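Thu 28 June

Restocking cell, Trollham site. Notes on where we are with the roll job, and on what has changed for the packing room since February. Part of this will go into the handover for Cirkstead, so I have tried to keep it in an order that makes sense, but it is mostly as it came up.

## Background, short

The packing room at Trollham makes up the cleaning kits that go out to the Ballness depots. A kit is a tote with paper towel, cloths, bin liners, gloves and whatever else the depot has ordered. Until February every tote was filled by hand, 4 people to a shift, each with a stretch of shelving. The arm now takes the paper towel and is meant to take the liners later. Everything else is still done by hand.

Paper towel was chosen first because it goes into every tote, it is light, and it is bulky enough that people were walking back and forth for it all day. It also seemed easy to pick. That was partly right.

Kurian is our name for the whole job, cell and software together, because the old project name was too long to write on the board.

## What the room does now

The morning used to start with everybody pulling stock forward. Now one person starts the cell, checks the rolls are presented properly, and stays within earshot for the first stretch. The other three go to the benches. The person on the cell does not sit and watch it, whatever the plan said. They fold flat boxes, check labels and deal with the stops.

The stops are the thing people talk about. When the arm cannot find a grip it raises the amber light and waits. Somebody has to go over, look at what it was trying to do, and either move the roll or tell it to skip. In February this was happening often enough that the cell person could not do anything else properly. It is much better now, but it still comes in clumps. A good spell, then two or three stops close together, usually after a fresh pack of rolls has been opened.

Comments I wrote down from the bench this month, not in any order:

- The walking is less. Several people said this before I asked.
- The cell job is dull when it runs well and annoying when it does not.
- The benches feel more rushed because the totes now arrive already part filled and at a steady pace. Before, you could slow down a bit after a heavy order and catch up later.
- The light is hard to see from the far bench.
- People want to know what happens when the liners go over to the arm as well.

The pace point deserves more than a line. The conveyor speed was set from the arm's best rate, and that was our doing. The room used to set its own pace and it varied with the order. We have now given the bench lead a dial with a lower limit and an upper limit, and the arm waits when the buffer is full. Output for the day came out the same in the first week with the dial. I would like to see another fortnight before saying more than that.

On the liners, I passed the question up and got an answer that I could repeat: no change to shift numbers this year, and nobody moved to Cirkstead who has not asked to go. I read it out at the start of the shift. It would have been better coming from somebody else, and earlier.

## Gripping the rolls

Two-finger gripper, same one as before. The first set of settings was taken over from the carton trials and was too strong. It picked the rolls reliably and left a crease in them. The depots did not complain but the bench did, since they had to decide whether each one was fit to send. We lost a fair bit of goodwill over that. A person who has packed rolls for years does not want to send out a dented one, and we had more or less told them to.

Force is now down, and the grip is taken closer to one end when the roll is tilted. It holds well enough. What it does not do well is know how far along the roll it is. A plain white cylinder gives the vision very little to go on lengthwise if the end is hidden. The embossed pattern helps a bit, if the light comes across it from the side. Straight-on light washes it out.

We have been working on this in the simulator before touching the cell again. Reasons, for whoever reads this at Cirkstead:

1. The cell is in use all shift and we said we would not take it off the room for trials without a day's warning.
2. In the simulator we can put the roll at awkward angles and add clutter next to it without somebody standing there resetting it.
3. Mistakes cost nothing.

The rendered rolls are quilted like the ones we buy. The backgrounds are swapped for all sorts of stone and plain wall, so that the vision does not learn our bench by heart. We also drop odd objects close to the roll. The worst cases so far are the ones where something sits right behind it on one side, near where a finger has to go. 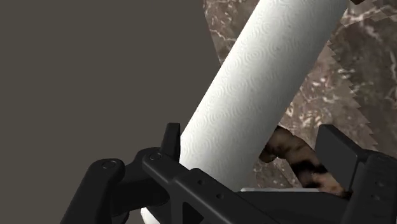

I ran a batch of 90 of these with the new settings, all with the roll at a slant and something close by. Most of the failures came from the finger on the cluttered side being sent in too shallow. It closes, it has the edge of the roll, and the roll turns out of the grip when it lifts. The planner treats the neighbouring object as something to keep well clear of and gives away too much depth to do it. Reducing the clearance fixed several and caused 2 new failures where the finger hit the object on the way in. So the clearance number on its own is the wrong thing to adjust.

Next try: turn the wrist before the approach so that the line between the fingers does not run through the clutter. It costs a little time per pick. With the dial in place the time matters less than it did, so I am not worried about it.

One thing I noticed going through the failures. The wrist camera sees a lot of gripper and not much of anything past it once it is in close. Whatever is going to be decided about the object beside the roll needs to be decided further out. At the moment we take the last look too late. I have moved it back for the next batch.

## What the bench already knew

I took the failed cases down to the room at break and put them on the laptop. I should have done this in February. Within a few minutes I had been told that:

- they never pick a roll by the end if it is leaning on something; they knock it upright with the back of the hand first
- the rolls at the bottom of a pack are often slightly squashed from transport, and those are the ones that slip
- if the pack is opened along the long side the rolls come out straight, and if it is opened at the end they come out leaning

The last of these explains the clumps of stops, or at least it fits. Whoever opened the pack decided how the next stretch went, and there was nothing in the instructions about it either way. From tomorrow the card on the cell says long side. If the stops even out I will write it up properly.

The knocking upright is something we could copy. A push with closed fingers before the pick. I have put it on the list behind the wrist turn.

The squashed rolls we have nothing for in simulation. Ours are all perfect cylinders. Needs a softer model or at least a few dented shapes.

## Training and who can do what

When the cell went in, two people were trained on it and everybody else was told to leave it alone. This was meant as a safety measure and it had the effect of making those two the ones called over for everything, including on their breaks. All the regular staff on both shifts have now done the short course: start, stop, clear a pick, skip a tote, when to call us. The lock-out procedure is still only for those who have done the longer one, and that stays.

The skip button has been the most useful single change. Before it, a stop meant the line stood until the roll was sorted. Now the tote goes through marked, and the bench adds the roll by hand. It does mean that skipped totes are extra work for the bench which does not show up in the cell's figures. I have asked for them to be logged separately. The pick rate looks better than the room feels, and I think this is where the difference is.

A note about the log itself. It records the time of each stop and who cleared it. I was asked whether anybody looks at the names. We did not, but there was no reason to be collecting them, so the names came out on Monday's update. Cirkstead should leave that field off from the start.

## To do

- Wrist turn before approach, same batch of 90, compare with today's.
- Last look moved back. Check it does not upset the easy picks.
- New card on the cell: open packs on the long side.
- Second amber light on a pole by the far bench. Ordered, no date yet.
- Dented roll shapes for the simulator.
- Push-upright move, after the wrist turn.
- Skipped totes as their own column.
- Book 10 minutes with each shift every fortnight to go through the failures with them. Put it in paid time and in the rota, otherwise it will not happen.
- Reply to Cirkstead about bench height. Theirs is lower than ours and the approach angles will need checking before anything is bolted down.

Batch files are in the usual Kurian folder, under the batch date. The force settings in there are the current ones. The set in the carton folder is the old one and should not be used on rolls.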